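To: Facilities and Amenities list
From: Office Services, Bouchard Building
Date: June 15, 2021
Subject: Re: Shared kitchens – racks, sinks and cups

Colleagues,

Thank you to those who have written regarding the level 2 kitchen. The Clendia tenancy representative raised the following:

> Our staff have asked whether the dish rack may be used for
> overnight drying, and whether vegetables for the shared
> lunch can be left in the sink until they are washed. We
> have also had mugs go missing between floors. Could Office
> Services please confirm the arrangements?

Cups, plates and small bowls may be left on the rack to drain during the day. The rack is to be cleared by the last user each evening, and items returned to the cupboard on the same floor. Cups should be placed so that they do not hold water.

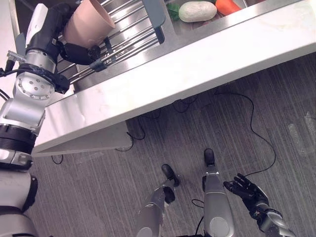 Vegetables may be left in the basin for a short time while lunch is being prepared, provided the sink is otherwise free of dishes. Peelings are to go in the organics bin. The bench should be wiped down afterwards, including the front edge, which marks readily. Spills on carpet should be reported to the Rirby desk the same day, as the cleaning contractor attends only in the evening.

On the matter of missing mugs, the building was supplied with 78 at the start of the lease and replacements are charged to tenants. We would ask each organisation to check desks and meeting rooms before the end of the month. Any found may be left at the Plirkley reception counter.

A revised kitchen notice will be displayed on all floors in August – comments on the current wording are welcome on this list until then.

Regards,
Office Services
Bouchard Building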